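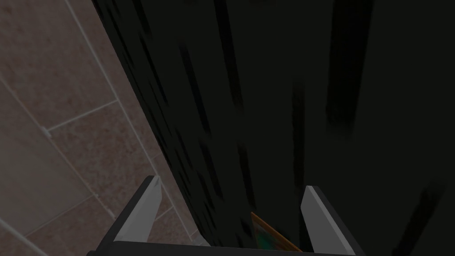
The Kitchen That Isn't

The kitchen at Firnden has been remodeled up to 2,000 times a night since June, and the plumber has never once been called. The floor tiles change. The countertops go from white to tan to a black so deep that the first people to see it asked whether the monitor had died. The cupboards move to the left, reconsider, and move back. Every morning Lise Ross comes in with her coffee, sits down and reads a list of everything that was dropped.

None of it was really dropped, of course. The kitchen is made of numbers. So is the gripper that works in it, and so are the small flat things it is asked to pick up, which in a real kitchen would be coasters or trivets or the kind of decorative card that somebody's aunt sends from the coast. Ross runs the manipulation group at Firnden, a robotics lab that occupies one and a half floors above a dentist. Her group wants to know something that sounds too simple to need a lab. If you teach a robot to grasp in a simulated room, how ugly should the room be?

The traditional answer was "not at all." For years simulation people chased beauty. They wanted sunlight falling across marble, and reflections in the kettle. The theory was that a robot trained on pictures that looked real would feel at home when it met the real thing, in the way that a tourist who has studied the brochure feels at home in the hotel. Anyone who has stayed in a hotel will see the trouble.

The second answer went the other way. Scramble everything. Paint the table purple, the floor plaid and the sky whatever you like, and the robot will learn that color and pattern don't matter, leaving it no choice but to pay attention to shape. This is called domain randomization, and it works well enough that a generation of graduate students has spent its youth looking at plaid.

Ross thinks both camps have been rude about dullness.

"Real rooms are mostly boring and badly lit," she says. "You're looking at a dark counter in a dark corner and there's one thing on it, and you can see a bit of it. I wanted a simulator that was good at that."

The method her group came up with goes by the name Vutonis, for reasons that two members of the team explained to me at length and differently. It leaves most of the room alone. It doesn't scramble. It takes a plausible scene and goes looking, slowly and with what I can only call spite, for the ordinary version of it that will give the robot the most trouble. It turns the lights down a little. It swaps the work surface for one with streaks in it, the sort of dark grain that a camera can mistake for an edge or a shadow or the side of something worth picking up. It slides the target toward the palm, where the gripper's own hardware gets in the way of the view. Then it checks whether the robot still knows what it was doing.

If the robot fails, Vutonis keeps the scene and makes a few relatives of it. If the robot succeeds, Vutonis tries something else. There is a rule that prevents cheating, which the group calls the landlord rule: every change has to be something a landlord might plausibly do. A landlord will install near-black counters over brown stone tile and put in a weak bulb. A landlord won't make the floor out of bees.

The rule was written by Cường Hứa, a soft-spoken engineer who has rented a lot of apartments. In code it is a long table of permitted materials, lamp strengths and camera angles, together with the combinations that are forbidden. He maintains it by hand. When I visited he was having a disagreement with the table about grout.

"Pale grout is fine," he told me. "Pale grout is actually a gift, it gives the robot straight lines. So the search kept taking it away. Every floor it made had no grout. I had to put a minimum."

He showed me a run at the speed it really happens, which is to say too fast to follow, and then again at the speed of a human being. The view comes from a camera mounted on the wrist, so you spend your time staring past two fingers at whatever is in front of them. It is an oddly personal angle. After ten minutes I had begun to flex my own thumb and forefinger under the desk, and Hứa, kindly, pretended to be checking his mail.

What surprised me was how little there was to go on. A person walking into a room brings along a lifetime of rooms. The wrist camera brings whatever it can see at that moment, and it may be seeing one corner of an object with a strip of bright rim. From that the robot must guess how big the object is, which way it's lying and how far to go before closing. It guesses all day long. Much of the time it is right, and there's something faintly insulting about that if you have ever dropped your keys in a parking lot.

The robot can be wrong in interesting ways, too. The early versions had a habit the team called praying, in which the fingers came together with great care around nothing at all and stayed there. Danai Mavromatis, who is in her second year of a doctorate and has watched more praying than most clergy, traced it to the streaks. On a plain surface, the robot judged its height from the faint change in shading as it came down. On a streaky one it took the grain for shading, decided it had arrived, and shut its hand in midair.

"It wasn't confused," Mavromatis says. "I want to be fair to it. It was extremely sure."

Her fix was to stop letting the robot be so sure. In the published version, the network gives both a grasp and an opinion of the grasp, and a poor opinion buys it another look. The arm moves a short way to one side, takes a second view and compares. Vutonis, in turn, learned to hunt for scenes in which the second look was as bad as the first. Mavromatis describes this period of the project as parenting two children who hate each other.

The results appeared in a paper dated February 1, 2024, and they are sober enough to be believed. The group took its trained gripper out of the numbers and put it in front of a real counter, in a real room with the blinds half down. They ran 80 grasps with the robot that had grown up in Vutonis, and 80 more with one raised on ordinary scrambling. The scrambled robot failed 16 times. The Vutonis robot failed three.

I asked whether three was good. This turned out to be a touchy subject. Ross said it was good. Hứa said it was good for that counter. Mavromatis said that two of them were the same mistake and she would rather not talk about the other one.

The most useful skeptic I found works for Bitside, a firm that puts picking arms into warehouses, where the counters are conveyor belts and the landlord is a man with a stopwatch. Garnet Carrier read the paper twice, the second time with a pen. He likes the search. He is less fond of the landlord rule.

"My landlord would absolutely make the floor out of bees," he says. "Last year one of our sites wrapped everything in silver film without telling us. No table of plausible materials has that in it. You can only be nasty in the ways you've thought of."

Ross doesn't argue. The rule is the weakest part of the method and also the part that makes it work, and she has grown used to hearing both said in a single sentence. Take it away and the search runs straight to nonsense: pitch-dark rooms, objects colored exactly like the tables they're on, scenes in which failure is the only reasonable response. A robot trained on those learns very little apart from despair, or whatever it is that a network has when its numbers all go flat. Keep the rule too tight and you are back to the brochure.

A group at Miettinen is trying to get around this by having the table fill itself in. Lucie Fortin, who leads the work, collects pictures of real work surfaces and lets a program pull out their textures, along with the scratches and the general air of neglect. She asked her colleagues for photos of their own kitchens and got back a great many that had plainly been cleaned first.

"I wrote again and said, please, the honest counter," Fortin says. "Then I got the good material."

Her version is slower, and it now and then produces a surface that seems to have been assembled from three people's breakfasts. She hasn't yet tried it on a physical arm. She and Ross swap scenes, as other people swap recipes, and each claims that the other's are worse, which in this field is a compliment.

Before leaving Firnden I asked to try the thing myself. Hứa gave me a controller and loaded a scene from the hard pile, and I looked down between two gray fingers at a great deal of darkness with a scrap of color in it, down near the palm. I lowered the arm. I felt good about it. I was, to use the technical language, extremely sure.

"You're praying," said Mavromatis, from the next desk, without looking up.

I opened the fingers, went off to one side for a second look, came in again and knocked the target off the counter. Hứa wrote that down. It will be on the list in the morning, he said, with the others, and he went back to the grout.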